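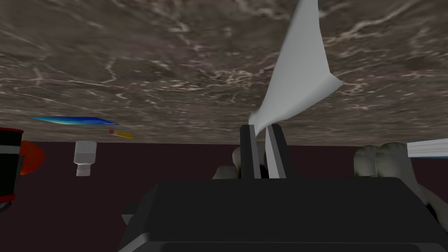
Build the kitchen before you build the robot

Jul 20, 2021

In our shared workshop in Driradholm there is an old argument, and I would like to give my side of it in writing. It concerns Trirkero, the two-armed household robot which several of us are building in the evenings. One half of the group wants to cut metal. The other half, to which I belong, wants to spend more time with the simulated robot in its simulated kitchen. I think my half is right, and I also think we explain ourselves badly.

The members who prefer metal say that a simulation is a game. They have a point. In a simulation no screw comes loose, no cable is two centimetres too short, and the motor never smells of burning. A person can work for 118 evenings on a screen and still not know how to hold a file. I have met people like this, and for some months I was one of them.

But consider what a mistake costs us. Our budget for this year was 718 euros, and it must also pay for the drill bits which everyone breaks. Last August we made a first gripper from aluminium after a drawing that looked very good on paper. The fingers were too thick to go under the edge of anything flat. We had paid for the material, we had used the milling machine for nine evenings, and we learned something that the simulation could have told us before supper.

Thin things are still my favourite test. Everybody wants to see a robot lift a cup, and a cup is a friendly object, because it stands up and waits for you. A sheet that folds and twists between two fingers is much less friendly. When I see the simulated gripper pinch such a white sheet at its lower end, with the rest of it spread out above the fingers, I learn more about the shape of those fingers than from a whole row of cups.
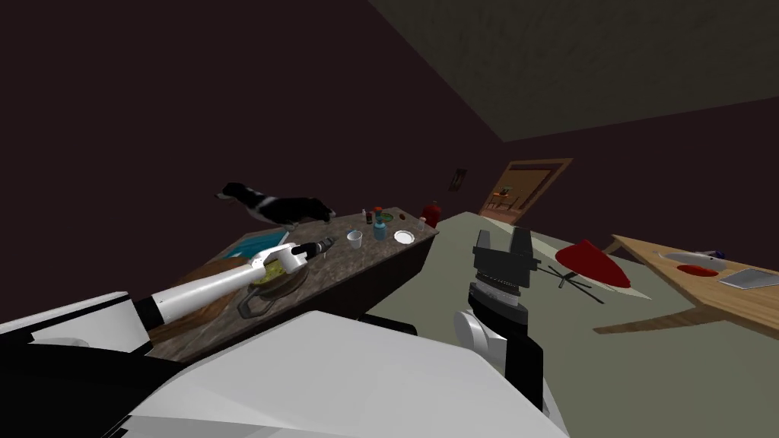
Both arms in the simulated kitchen: the left gripper has the power drill, the right one is open.

The second argument against us is that our kitchen is too full. Why put a power drill over a counter where there is also a frying pan with food in it? My answer is that a home is like this. In my own flat the table is for eating, for repairs and for the post. If Trirkero can only work on a clean counter with one object in the middle, then we are building a machine for an exhibition, and I would prefer to stay at home and read.

Even a dog is on the counter in our model. I would keep it there. A home robot must know what it should not touch, and a list of forbidden objects written by engineers will always forget the animal.

I do not ask that we lock the milling machine. The Danladi motor boards have already arrived and somebody must test them on the bench with real current – this cannot be done on a screen. The Ullel frame also needs its welding. What I ask is a simple rule: no part of the hand is cut until its model has done 90 attempts in the full kitchen, with all the clutter, and the failures are written in the workshop book where the metal people can read them.

They will say that this is slow. For a hobby, slow is allowed. I want to arrive at the milling machine with a drawing that has already failed many times, and then I will gladly sweep up the chips.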